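Two nights of Skilomell, and the long way home

I got back from seeing Skilomell on the second night of their May run, and I want to write it down before I forget the order of things. I went to both nights. I hadn't planned to, but a ticket for the second one came up at face value the same afternoon and I was already in town.

The venue was the Wevo, which used to be a furniture showroom and still has the big front windows, painted over. The sign by the door says the capacity is 600. On the first night the man with the clicker told me they were at 593 and he was going to stop there. I was close to the front of the line, so it made no difference to me, but people behind me were not happy.

Stastidus opened both nights. I knew one song of theirs, the slow one that gets played between sets at every other show I go to, and they didn't play it either time. What they did play was louder and shorter. On the first night the vocals were buried and I couldn't make out a word. By the second night somebody had fixed that, and I liked them a lot more. I bought the tape. I don't own anything that plays tapes, so it's on the shelf for now.

Skilomell came on at 9:40 and opened with "Oh," the same as on the record. I've seen them four times now and this is the first tour where they've put it first. It used to be the closer, and people would start leaving for the train during the long ending. As an opener it works better. The drums come in by themselves and it gives the sound desk something to check.

The set was the same both nights apart from the encore. First night they did two old ones from the split single. Second night they did one new song with no title yet and then stopped. The lights came up fast and a few people booed, which I thought was rude. The new song was good. It has a keyboard part that sounds like the early stuff, and the bass player sang the second verse, which I've never heard her do before.

Merch was expensive. The tour shirt was fine but the print was huge, so I passed. They had 230 copies of a live single, hand numbered, and those were gone before Stastidus finished on night one. I didn't get one. If you have a spare and want to swap for the tape, write to me.

The last train had already left by the time I got my coat, so both nights I walked to the bus station and waited for the 12:15. The vending machine there takes coins only. Bring some.

My ears were fine both days, but I wore plugs. The Wevo has a low ceiling at the back and everything bounces off it. If you go, stand on the left, level with the second pillar. You get the guitar and the voice at the same volume there, and the line for the bar doesn't cut through you.

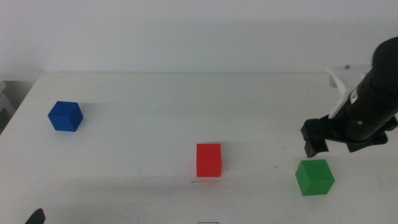

Filed under: Shows

The next one on my calendar is Stastidus again, headlining this time, in a smaller room across the river. I have a ticket and I'm taking the early train. I'm hoping for the slow song.

I also still owe you the post on last year's records. It's half written. "Oh" is in it, and so is the rest of that album, apart from side two's instrumental, which I always skip.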